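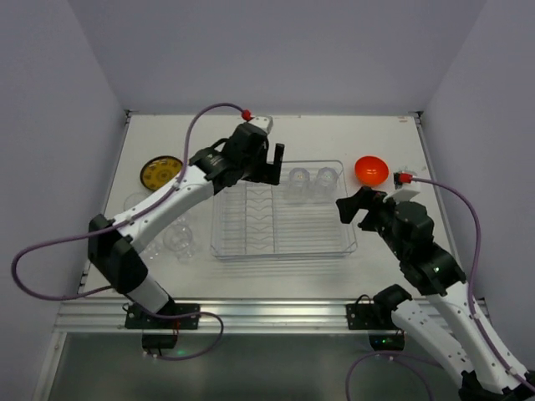
How many examples do we need before the first training run?
Dinesh and I agreed on 188 good episodes for the dish rack task. Fewer than this and the policy only learns where the rack stands, which we saw in December with the old cell.

2018-07-19, notebook of M. Alva, cell Terodon

Session plan was written by Padmavathi yesterday evening. Task is "load rack": cups go in upside down, then the plate, then the bowl. Both arms may be used. The operator decides which arm takes which item, but he must say it in the comment field before he starts, so that we can sort later.

Reached until lunch: 66 episodes kept. Gangadharan was operator for the first part and I for the rest. His episodes are shorter than mine. I stop too long above the rack before I open the gripper, and I am afraid the model will learn this waiting also. Bindu looked at the joint plots and she thinks the same. She proposes to trim the still parts when they are longer than 2 seconds. I would prefer that I simply practice more. We keep the raw files untouched in either case.

Clear cups are the difficult item. In the depth channel they are almost not there, and in the color channel the edge of the cup and the edge of the rack look alike against the white table. We discussed to put tape on the rim. Decision: no tape. The customer (Hettiarachchi) will have clear cups without tape, so it makes no sense to teach with tape.

The bowl is easy to see but slides when the finger touches it from outside. Grasp from the rim, one finger inside. Please write this also in the operator sheet, I forgot it there.

Start positions. Padmavathi made a list of random positions for the cups, the plate and the bowl, and we go through the list in order. Rack stays in the middle for this batch. For the next batch it will be shifted and turned, but I don't want to change two things at once.

Rules for keeping or rejecting, as we used them today:
- item dropped and picked up again by the same arm: keep, mark "recovery"
- item dropped off the table: reject
- arms touch each other: reject, and check the wrist connectors before continuing
- operator changes his mind about the arm: keep, but correct the comment

Gangadharan asks if recoveries should be their own set. I think they should be inside the main set, with the mark, and we can remove them at training time. Dinesh has no opinion yet.

Problem after lunch: the left wrist stream had time stamps behind the right one. Restart of the recorder (Stulletti) helped. I threw away the episodes from this period, they are not counted above. Bindu will write a small check which compares both streams at the end of each episode and shows a warning.

Disk: the shared folder has now 1,161 episodes over all tasks, and the names are not uniform. Old ones begin with the task, new ones begin with the cell. Dinesh will rename the old ones, nobody else should touch them until he is finished.

Open points
- spare finger pads, asked Okley for a price
- cable on the left arm, check the slack when the elbow is fully bent
- operator sheet: bowl grasp, see above
- Gangadharan continues tomorrow from the next line of Padmavathi's list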